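Wooden table next to white shelving: water rings, tipping cups and where the drinks should live

Home & Workroom Help > Furniture and surfaces > Tables

Posted by Stastia
Jun 5, 2020

I have a light wooden table pushed up against a white shelving unit. The table top has a strong curved grain and I would like to keep it looking as it does. The shelving has a dark grey metal rail down one side. The two are in daily use together: small items live on the shelves, and drinks end up on the table.

I have three problems and would prefer to solve them together.

First, marks. Cold bottles leave rings. They are pale, sit in the surface and fade partly over a day or two. I do not know what the finish is. The table came second-hand with no paperwork.

Second, the cups. They are white ceramic with a rounded base. If one is set down near where the table meets the shelf it gets knocked over by whoever reaches across to the shelves.

Third, the gap. The table top and the nearest shelf do not meet exactly. Small things roll towards the join and stay there or go down it.

The table is 1710 mm long. I can give up a strip 300 mm deep at the shelf end for drinks, but no more, as the rest is needed for work. I do not want a cloth over the whole thing. Is there a standard way to arrange this, and what should I do about the existing rings?

3 replies

Posted by Katene

Start with the finish, because everything else depends on it. Choose a spot on the underside or the back edge. Put one drop of clean water on it and leave it for ten minutes. If the water stays as a bead and wipes off with no change, you have a varnish or lacquer in fair condition. If the wood darkens under the drop, you have oil, worn wax or bare timber.

A pale ring in lacquer is moisture held in the film. Leave it alone for a week first. If it is still there, rub it along the grain with a soft cloth and a very small amount of paste wax. Do not use an abrasive cream on a curved grain pattern. It is difficult to follow the grain by hand and the scratches show across it in low light.

A dark ring is a different fault. Water has gone through the finish and into the wood. Wax will do nothing for it. The area has to be sanded back and refinished, and on a table that size it is usually better to do the entire top than to patch it.

For the layout, use the 300 mm strip, but put it at the end away from the shelving. I know you offered the shelf end. I would not use it. Every reach to a shelf passes over that strip, so you are placing the least stable items under the most traffic. Move the drinks to the far end and keep the shelf end for flat things.

If the far end is not possible, use a tray with a raised lip. A lip of 2 cm will hold a cup that goes over and will contain most of a spill. It must have feet or a cork backing, otherwise water creeps underneath and you get one large mark in place of several small ones.

Only have closed containers on the table itself. A screw cap bottle can be knocked without consequence as long as the cap is on. Cups go on the tray, including empty ones. 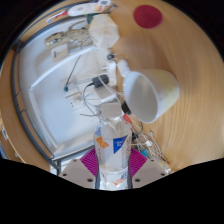 Capped bottle upright, cup on its side on bare wood near the shelf edge.

The position of that cup is the one to avoid. A round cup on its side can roll, and beside a shelf edge it shares the space with every small item that has collected there. Store cups upright or upside down, on the tray, with the handle (if there is one) turned inwards.

On the gap: measure it at both ends before buying anything. If it is even, a self-adhesive foam strip along the shelf side will close it. Fix the strip to the shelving and not to the table, so that the adhesive never touches your finish. If it is wider at one end, the floor is out and you should level the feet first.

Posted by Tosell

just use coasters. got a pack of 59 cork ones cheap, far too many but they do work. we leave them on the table all the time so there is no excuse. don't get the shiny ones, the bottle sticks to it and the coaster comes up with it

Posted by Hirer

Agree with most of the first reply. Two corrections.

Ten minutes is not long enough for the water test on a newer hard wax oil. It can bead for that long and still mark overnight. Use an hour.

Foam strip compresses and takes a set. Mine went in one October and was loose by the next summer. A strip of rubber draught seal with a hollow section holds its shape better and can be pulled out for cleaning. Crumbs do collect along the top of it, so run a dry brush down the join when you wipe the table.

I would also look at what is kept on the shelf level nearest the table. Anything small and rounded will come off it sooner or later. A low rail along the front edge of the shelf is enough, or a shallow box for the loose pieces. Heavier blocks with flat sides can stay as they are.

Posted by Stastia

Thank you. Water test done on the back edge for the full hour. It beaded and wiped clean, so I am treating it as lacquer. Rings are pale, so I will leave them for the week and then try the wax.

The far end is beside a radiator, so the drinks have to stay at the shelf end, on a lipped tray with feet. The gap is 4 mm wider at the window side. I will level the feet before fitting the draught seal.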